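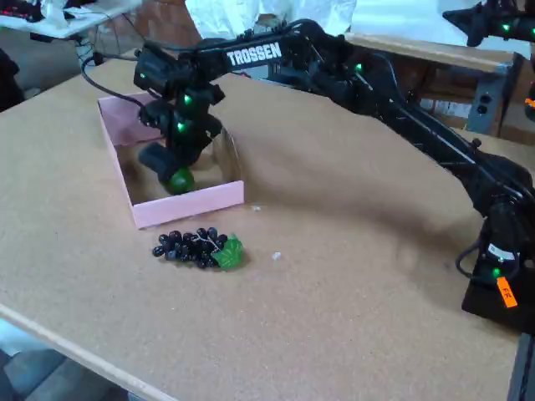 *The bench arm over the pink box, grapes in front.*

I've been at Otitz for nine years, most of them on the packing line, and since February I've spent my mornings on the bench upstairs with the arms. People keep asking me what it's like, so I'm putting it down once and then I can send them the link.

For anyone who doesn't know the place, we pack fruit and veg boxes. They go out to offices and to a few hotels, and in December we do gift boxes as well. There are 17 of us on the line when everyone is in. You stand, you reach, you place, you check for bruises, you push the box along. It's not hard work but it gets into your shoulders, and the cold room gets into everything else.

The bench is meant to find out which bits of that an arm could do. Management were fairly clear about it at the meeting. They said they weren't buying a line of robots this year and that they wanted people from the floor to do the trials, as we know what a box should look like. I put my name down mainly to get out of the cold room. So did Baldur Lauritsen, and he was open about it too.

A normal morning on the bench starts at half past seven. One of us lays out the plastic fruit on the cork table, the other logs the session in Culus, the system the office uses for everything from holidays to broken pallets. Then we run the same placing job again and again. Pick up, move over, lower, let go, clear the box, set up, go again. We write down what was picked, how it was held and how it ended up. After an hour we swap.

It is dull in a different way from the line. On the line your hands do it and your head can wander. On the bench your hands do very little, but you have to keep watching, and by eleven o'clock my eyes are more tired than my back ever was. I sleep worse and my knees feel better. I don't know yet how I'd score that. 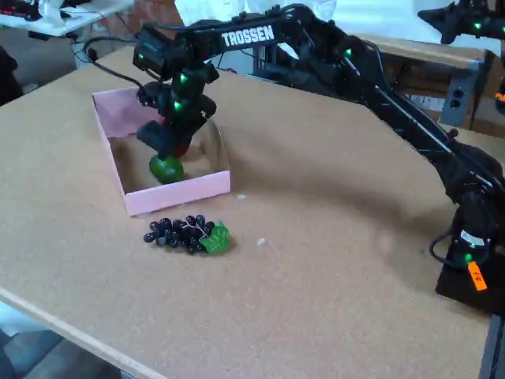

Most of what I've learned is about how much room a job takes up. When I pack a box by hand I'm standing over it with both elbows out and I never think about the space above it. With the arm you have to. The cable comes off the back of the wrist and arches right over the box, and the gripper itself fills a good part of the inside when it's down there with something green that looks like a pepper. On our real line the next box would be touching that one, and there's a person on the other side leaning in. I said this at the first review and it went into the notes as "spacing". Baldur drew it on the back of a delivery sheet, and the drawing got further than the notes did. It's now pinned up in the planning office.

That's been the best part, to be fair. In all my time downstairs I was asked what I thought perhaps once a year, on a form. Now I get asked every week. Some of it is small stuff, like which way up a pear should go or how hard you can press a plum before it shows the next day. I'd never had to say any of it out loud before. I had to go down and pack a few boxes myself to see what I do with my thumb.

The less good part is the atmosphere downstairs. I still do afternoons on the line and I get looks. One of the older women asked me straight out if I was training the thing that would take her job. I said I didn't think so, and she said that I would say that. I've thought about it a fair bit. What I've been told is that any arm we put in would go on the heavy lines first – melons, squash, the big potato bags – and that hours are guaranteed until the end of next year. I've seen that in writing. I haven't seen anything in writing about the year after, and I've asked.

There's also the Radent order, which has made everyone jumpy. They want 99 identical boxes in every delivery, same fruit, same position, and if you wanted a job made for a machine that would be it. We do them by hand at present and they are the boxes everyone hates. If an arm took those off us I don't believe there'd be a single complaint, apart from the worry about what comes next.

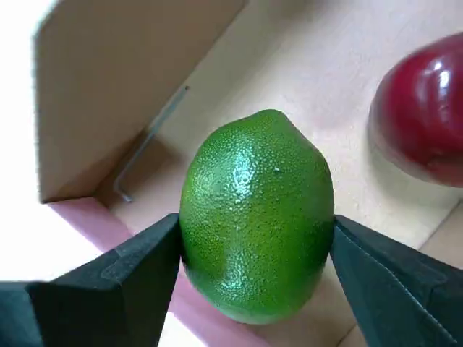 *Lime in the fingers, apple to the right. The Allen key is by the box wall.*

A word about the plastic fruit, as I get teased for it. It's shiny and hard and it doesn't roll the way real fruit does. A lime made of plastic can be squeezed from both sides all morning and used again tomorrow. A real one can't, and real ones come in every size and have soft spots, and the leaves fall off the grapes. So I'm careful about what I claim when people ask how it's going. What happens on the bench tells us about plastic fruit. We move on to real stock when the session sheet is full, and I expect to be wiping the table down a lot more.

The union rep came up to see it and stayed for 5 minutes. She asked two questions. Who sees the session logs, and are our names on them? It hadn't crossed my mind. Our names are on them, because Culus puts them there, and she's now got the office to agree that the logs can't be used in anyone's yearly talk. I'd tell anybody starting something like this to ask about that on the first morning.

I'm signed up until the summer. After that they want two other people from the line to take over, and I'll go back to full days downstairs unless the other site on Bustamante Road gets its own bench. I've put my name down for that too. It would mean an extra bus, and there's no canteen.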